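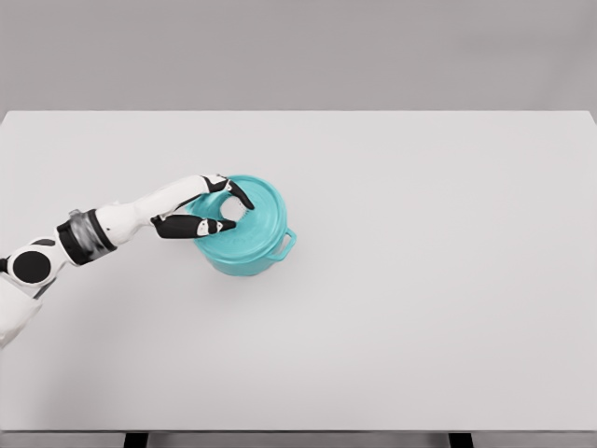

A robotic arm at a light gray table.

Supplements and Health Products: Your Questions

These are the questions readers send us most. We take no money from anyone who sells pills, powders or patches, so don't expect a discount code at the bottom.

Do I need a daily multivitamin?

Probably not, if you eat a fairly normal diet. Most people who take one feel the same as they did before, and the ones who feel better often changed two other things that month. There are real exceptions: pregnancy, a vegan diet, some bowel conditions, a shortage found on a blood test. If you're in one of those groups, ask your doctor which nutrient you need and buy that one.

The label says "clinically tested." Isn't that good?

Tested how, on whom, and what happened? The phrase answers none of that. A product can be tested and flop, and the label would still be true. Write to the seller and ask for the full study. Sadia Afridi on our team did this with 6 brands one August. She got one paper back, and it was on a different ingredient.

What about "immune boosting"?

Ask what is being boosted and how they measured it. Your immune system has many parts, and you wouldn't want all of them turned up. We treat the phrase as decoration.

Is natural safer?

Poison ivy is natural. St. John's wort is sold next to the herbal tea and can interfere with birth control pills, blood thinners and some antidepressants. Bring the bottle to your pharmacist – the bottle itself, so they can read the small print.

Why is the dose so high? My vitamin C tablet has 500 mg.

Big numbers sell. An adult needs far less than that in a day, and a good part of the extra leaves in your urine. Taking more than 2000 mg a day can give you diarrhea and stomach cramps. Vitamins A and D are a different matter: they build up in the body, so please don't double up on those.

Can I trust the reviews?

A few of them. Khurram Dhanial read through reviews of one sleep gummy for us and kept finding the same sentence under different names. Five stars for "fast shipping" tells you something about the shipping.

Do "detox" teas work?

We've yet to see a seller name the toxin. Many of these teas contain senna, a laxative. You'll weigh less for a day or so, mostly water.

Should I stop what I'm taking now?

Don't stop anything a doctor prescribed on the strength of a web page, this one included. With something you picked up on your own, check with a pharmacist first if you also take prescription medicine.

Will you review the product I sell?

You can send us the data. We don't take samples, and we don't show reviews to sellers before they go up.

Who answers these?

Benedita Brandão writes the answers and Weronika Nowicki checks them. New questions are read every Tuesday. We can't give advice on your own case, and we'd be wary of any site that says it can.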